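Kavamo Kitchen > Help > Burger evenings at home

Questions about our burger evenings

Last updated: 5 June 2026

Do I need special equipment to build burgers for a group?

No. You need one tray, some parchment paper and something which keeps the ingredients separated. We started in our kitchen in Brirumport with ordinary plates, and it worked well enough until the guests became more than ten.

Why do you put the buns and patties standing up?

When patties lie in a pile they press on each other and the ones at the bottom become soft. If they stand on their edge in a rack, each one can be taken without touching the next. It is the same with bun halves. The toasted side stays dry for longer, and you see quickly what is left.

In which order do you build?

Bottom bun first, then lettuce, then tomato, then the patty, and the top bun at the end. Many people put the patty directly on the bun. We prefer the lettuce there, so that the juice of the tomato does not go into the bread. Take a leaf which is wider than the bun and let it come out on all sides.

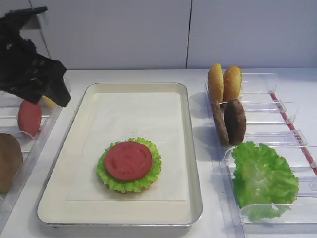
Yulan Cao wrote to us that she does it the other way round: patty at the bottom, tomato above it and the lettuce last, "otherwise the leaf is warm and tired before anybody sits down." She also dries the tomato slices on kitchen paper for a few minutes. We tried her order in November and liked it for thick patties. For thin ones we stay with ours.

How thick should the tomato be?

As thick as a pencil, more or less. Very thin slices break when you lift them. Please use a knife with small teeth.

Which lettuce is the best?

One with curly leaves. It holds its shape and does not slide so easily. Wash it in the morning, dry it well and keep it in the fridge under a damp cloth. Iceberg is also possible, but then tear it into flat pieces.

Is the parchment paper necessary?

It makes the cleaning much easier, and you can lift a finished burger with the paper if you cut it into squares before. For a large table we change the sheet after every second round.

How much should I prepare?

For 27 guests we make 40 burgers. Some guests eat one, some eat two, and the children often want only the bun with cheese. Our patties weigh 215 grams for the large size, which is too much for small children, so please ask us for half size.

Can I prepare everything the day before?

Only the sauce and the onions. The tomato should be cut on the same day, and the buns are toasted when the guests are already in the house.

Whom can I ask if my question is not in the list?

Please write to Lakshmi Krishnan at our front desk. She answers normally within two working days, and in the holiday weeks a little later.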